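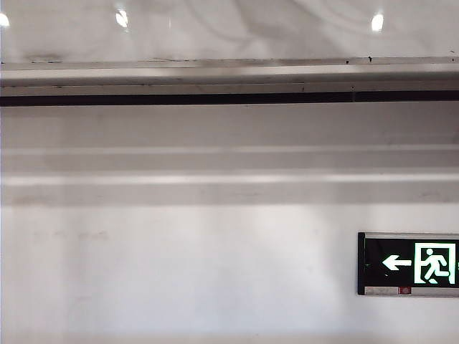 Teaching the Arm by Hand, Week One

February 2020

I finally got my time on the teaching setup at Climthorpe and I have been grinning ever since! If you've read this blog for a while you know I've wanted to try this since October, when I saw the Ackroyd demo and went home and talked about it all through dinner.

The hall is a plain sort of place, pale walls and an exit sign with its little running figure and an arrow pointing left. I was too excited to care. The arm (we call it Kivus, after the project) was set to go limp, so you can take hold of it at the wrist and just move it. You press record, walk it through the job, and press stop. My job was picking up a wooden peg and putting it in a hole. Easy for me, I thought.

Well, my first 8 tries were awful. I kept pushing from the elbow, and the arm is heavier than it looks, so every path came out with a big wobble in the middle. And the wobble gets learned too! Play it back and there's your own shaky hand, copied faithfully. It's a bit like hearing your voice on an answering machine.

Then I switched to remote control, with a small handle on the desk that the arm follows. I loved this part. There's a slight delay, maybe 200 milliseconds, and at first I was chasing it all over the place. Once I slowed down and stopped just above the hole before lowering the peg, things went much better. The Vakenholm notes say to pause like that before any contact, and I had skipped that page, of course.

The plan is to collect 900 good runs between all of us before we train anything. That sounded like a lot until I noticed how fast an afternoon goes when you're having this much fun. Next time I want to start the peg in different spots, and try it left-handed (I'm a righty, so we'll see). I also need to bring a cushion for that stool.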